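Why Factories Have Rules About the Air

Almost everything in your kitchen came wrapped in something. Cereal comes in a box with a bag inside it. Bread comes in a printed plastic sleeve. Somebody had to make the box, the bag and the sleeve, and then print pictures and words on them. That work happens in packaging plants.

Making packages can put things into the air that people should not breathe in large amounts. This page explains what those things are, and what plants do about them.

What is in the air?

Some inks are mixed with liquids called solvents. A solvent keeps the ink thin and smooth so that it spreads easily. When the ink dries, the solvent does not disappear. It turns into a gas and floats off the package.

You have smelled this happen if you have ever used a permanent marker or nail polish. The strong smell is solvent turning into gas. Scientists call many of these gases volatile organic compounds, or VOCs for short. "Volatile" means that something turns into gas easily.

One marker gives off a tiny amount. A printing press can run all day and all night, using barrels of ink, so it gives off much more.

Why does it matter?

Some VOCs can make your eyes sting or give you a headache. Outdoors, they can mix with other gases in sunlight and make ozone. Ozone high in the sky is useful, as it blocks some of the sun's harmful rays. Ozone near the ground is a main part of smog. Smog can make it hard to breathe, especially for people who have asthma.

Who makes the rules?

In the United States, Congress passed a law called the Clean Air Act. A government agency called the Environmental Protection Agency, or EPA, writes many of the rules that go with it. States have their own agencies too, and in some places there is also a local air district.

A plant that may give off a lot of VOCs usually needs a permit. A permit is a written document that says what the plant is allowed to do. It may say how much gas can leave the building in a year, what equipment the plant must use, and what records it must keep.

How does a plant clean its air?

There are several ways. One is to use less solvent in the first place. Some inks are made with mostly water, and these give off fewer VOCs.

Another way is to catch the gas and burn it. Fans pull the air away from the press and through large metal pipes called ducts. The ducts lead to a machine called a thermal oxidizer. Inside, the air gets very hot — often hotter than 1,400 degrees Fahrenheit. At that heat the VOCs break apart and turn mostly into carbon dioxide and water vapor.

Many oxidizers save heat by sending the hot, clean air past blocks of ceramic, the same kind of material as a coffee mug. The blocks soak up the heat and pass it to the next batch of air coming in. The machine then needs less fuel.
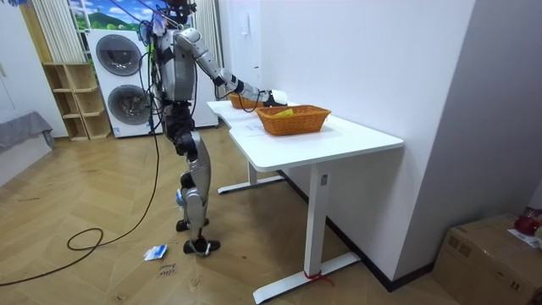
A humanoid robot at a white desk, reaching toward a wicker basket.

What happens during an inspection?

An inspector is a person who checks that a plant is following its permit. Sometimes the visit is planned. Sometimes the inspector just shows up at the front desk.

Estrella Bermúdez looks after air permits at Dollbridge, a company that prints snack bags. She keeps a binder with 510 pages in it. Most of the pages are temperature records from the oxidizer.

"The inspector asks for a date, and I have to find that date," she says. "If the oxidizer got too cool that day, I have to show when it happened and what we did about it."

Inspectors also walk around the building. They look for leaks in the ducts and for lids left off ink barrels. An open barrel lets solvent float away without ever reaching the oxidizer.

If something is wrong, the plant may get a written notice and a deadline to fix it. For more serious problems it may have to pay a fine.

Words to know

Duct: a large pipe that carries air.
Permit: a document that gives permission and lists rules.
Smog: dirty air that can look like haze.
Solvent: a liquid that other things dissolve in.
VOC: a chemical that turns into gas easily.

Try it at home

Put 3 drops of water on one plate and spread them out with your finger. Put 3 drops on another plate and leave them alone. Check both plates every ten minutes and write down when each one is dry. Liquid turns to gas faster when it is spread thin, and ink on a bag is spread very thin.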